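How to Pick a Desk Size Before You Pick a Desk

Posted 20 Aug 2022

Most desk advice starts with the desk. You get a page of finishes, a chart of "recommended sizes," and a lot of cheerful talk about productivity. I've read a pile of these guides and I don't trust many of them. The charts tend to match whatever the store has in stock, and the writers seem to live in rooms with no doors, no radiators and no outlets.

So this is the slow way. It needs a tape measure, a pencil, some masking tape and an evening. It won't make you more creative. It might stop you from buying a desk you have to climb over.

What you need

Tape measure, the metal kind
Masking tape or painter's tape
Paper with a grid on it
Two large flattened cardboard boxes
A chair, preferably the one you plan to keep

Skip the phone app that measures a room with the camera. I tried one in my spare room in Falport and it gave me a different wall length each time I stood somewhere new.

Step 1: Measure the room where the desk will really go

Measure wall to wall at desk height. Baseboards stick out and old walls lean, so a number taken at the floor can be wrong where the desktop goes. Write down the smaller number if you get two.

Then mark the things that move. Door swing, closet door swing, window if it opens inward, any drawer in any furniture that's staying. Draw these on the grid paper as full arcs. A door that "mostly" opens is a door you'll be annoyed with by September.

Mark outlets too, and heating vents. A solid back panel pushed up against a vent is a bad idea no matter how nice the wall looks with a desk on it.

Step 2: Work out depth first

Everyone shops by width. Width is the number in the product name, so I get it, but depth is what you notice when you sit down.

Sit in your chair at any table. Put your forearms down the way you'd type, with the keyboard where you like it. Have someone mark where the keyboard ends, or do it yourself with tape. Now put the screen where you can read it without leaning and mark the back of its stand. Measure from the table's front edge to that second mark. Add enough for cables to bend behind it. That's your minimum depth, and I wouldn't let a salesperson argue you down from it.

Laptop-only people can get away with less. I'm suspicious of the very shallow "wall desks," though. They're fine for opening mail.

Step 3: Work out width from what you do

Make a list of what is on your desk on a normal workday. Leave off the plant you plan to buy. Lay those things out on the floor, side by side, with the gaps you'd want. Measure the whole row.

My row came out just under 60 inches, and I had been about to order something a good deal wider because a quiz on a store site said I was a "creative multitasker." The quiz had two questions.

If you need a clear patch for paper, sewing or drawing, lay down a sheet of the right size and count it as an object. Otherwise it gets eaten by mugs.

Step 4: Tape it out

Mark the desk's outline on the floor with tape. Put the chair where it would go. Sit down, roll back, stand up, walk to the door. Do it a few times. Then live with the tape for at least a couple of days, including a day when you have to carry laundry through the room.

Floor tape has one big weakness: it's flat, and you'll step over it without thinking. Lay the cardboard across a pair of chairs or boxes at desk height for an hour or so. It looks silly and it's the most useful part of this whole page.

Step 5: Look at it from overhead

Go back to the grid paper and draw the plan from straight above, to scale. Draw the desk, then everything that sits on it or clamps to it. Bases and mounts need to be drawn at full size. So does the reach of anything with a joint in it, such as a lamp or a monitor arm. These things are sold by how small their base is, and the base is the least of it. The part that swings out takes up room over the desk even where it doesn't touch it.

A view from overhead makes this easier to spot than any showroom photo taken from the front at a flattering height.

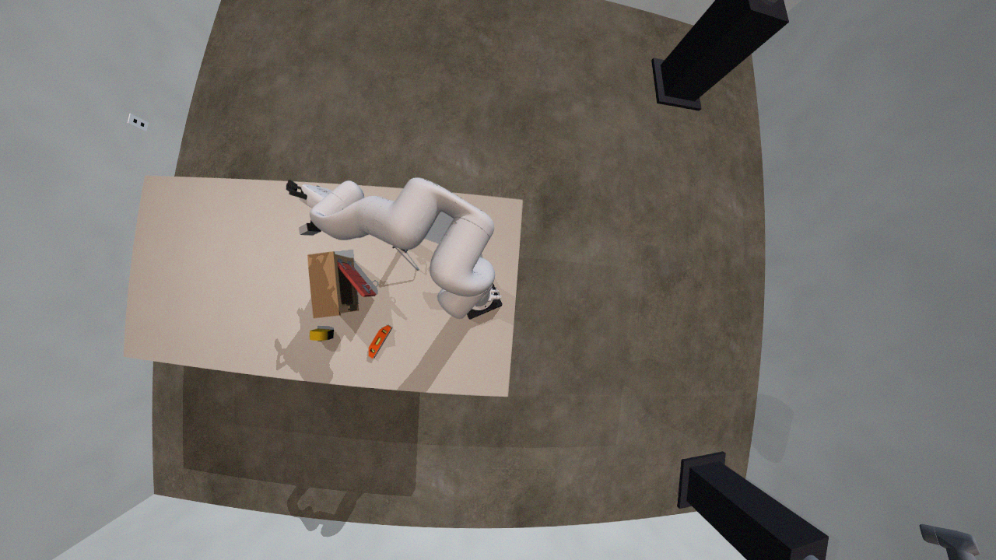

A long tabletop from almost directly above. The base takes a small spot near the right end; the arm reaches a lot farther.

Do the same for your lamp. Pull it out as far as it goes and draw that length on the plan, then fold it in and draw that too. If the long version hits a shelf or a screen, you have a lamp you can only use one way, and you should decide now if that's okay.

Also look at how much floor is left around the desk on your plan. If a desk ends up away from the walls, you need walking space on every side you plan to use, and you need a way to get power to it that doesn't cross a path.

Step 6: Now read the listings, carefully

Product sizes are slippery. Some makers give the size of the top, some give the widest point of the legs, and a few seem to give the box. Look for a drawing with arrows. If there isn't one, ask, and if the answer is vague, move on.

I priced three desks in the size I'd settled on. The Susance was 359 dollars. The Kesomeo was 1,907, which had me reading the page twice looking for a second desk. The Miranda fell between them and had no drawing at all, so I dropped it. I couldn't find anything in the Kesomeo listing that explained the gap, apart from a paragraph on the "journey" of the top. Maybe it's a lovely object. I'd want to lean on it first.

Check these before you pay:

Height from floor to underside, measured at the lowest bar or drawer
Distance between the legs, on the inside
Whether the back edge is open for cables
How thick the top is, if you plan to clamp anything to it
Return cost, in dollars, for a thing that size

Step 7: Get it through the door

Measure your front door, the hall, the stairs and the tightest turn. A one-piece top can't be talked around a corner. If the listing says "some assembly," find out which parts come whole.

If the numbers don't work, go back to Step 3 and cut the list. I took the printer off mine and put it in the closet, where it jams just as often as it did before.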